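Renley Hospice Benefit Supper and Auction
Minutes of the planning meeting, May 13, 2025
Place: Renley Grange, upstairs room
Opened at 6:35 p.m. Quorum present. Minutes of the previous meeting approved with one correction: under "Parking," "north lot" should read "lower lot." 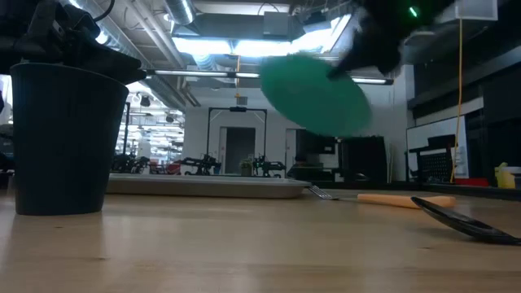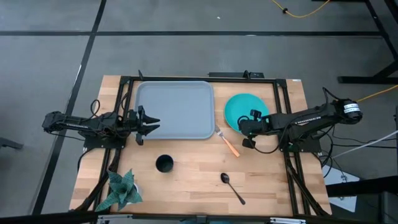
*Tableware and table, two views.*

## 1. Ticket sales

Sales through the Antal page stand at 89. The page was offline for part of one evening and several buyers received no confirmation email. Antal has been asked to resend. Until that is done, the door list will be printed from the payment record and not from the email log.

A request to open a waiting list was discussed. Held over until the seating plan is final.

Refunds: the wording on the page says "no refunds," while the printed flyer says "refunds until one week before." Agreed that the flyer wording applies to all buyers. Page text to be changed.

## 2. Auction lots

Twelve lots are confirmed in writing. Descriptions have been received for all but two, the weekend cabin stay and the piano tuning. The cabin owner has not yet stated which dates are excluded. The lot will be withdrawn if the dates are not in hand by the print deadline.

Plellness has offered a set of class passes. The passes expire six months from the date of issue. Motion that the issue date be the night of the auction and be stamped on each pass. Carried.

Bid increments were reviewed. Last year's sheets used a single increment for every lot, and low-value lots closed after very few bids. The increment will now be set per lot and printed at the top of the sheet. Opening bids remain as circulated.

One member asked that the live portion be shortened. Order of sale to be revised so that the four highest-value lots are sold live and the remainder go to silent bidding. Silent bidding closes at the start of dessert. Carried, one opposed.

## 3. Catering

The Iletti quote was tabled. It covers the meal, serving staff and coffee. It does not cover linens or removal of trash. The quote is held until the end of May.

The meatless entree must be ordered in advance. The ticket page does not ask for a meal choice, so buyers to date will be contacted individually. The page will be changed for later buyers.

Corkage was queried. Iletti charges by the bottle opened, whether or not it is finished. Agreed that bottles will be opened only on request from the head server.

## 4. Finance

Balance in the event account: $2,897. The hall deposit has cleared. The printing invoice has not been received.

A reserve of $2,000 is to stay in the account until the catering bill is settled. Any expense that would bring the balance below that amount needs approval by two signers. Carried without objection.

Card readers: two were used last year and the checkout line ran past the coat room. A third reader will be rented if the fee can be waived. If not, checkout will be split by last name, with silent lots paid at the side table.

## 5. Hall and permits

The one-day liquor permit has been filed with the town clerk. No reply yet. The raffle is classed separately from the auction and needs its own form, which was not in the packet. To be filed this week.

The hall closes at 11:00 p.m. and the alarm is set from the outside door. Tables must be folded and returned to the rack before that time. The sound system has a fault in the left channel. The hall has been notified and will not confirm a repair date.

## 6. Action items

- Antal: resend confirmations, change refund text, add meal choice
- Raffle form: file with town clerk
- Cabin lot: obtain excluded dates in writing
- Linens: get a second price
- Bid sheets: draft with per-lot increments, circulate before printing
- Card reader: ask for fee waiver
- Existing buyers: contact for meal choice

## 7. Other business

A proposal to add a late-evening dance was not seconded. A question on whether unsold lots may be carried to next year was referred to the donors concerned.

Next meeting at the same place, 6:30 p.m., date to be sent by email. Adjourned at 8:10 p.m.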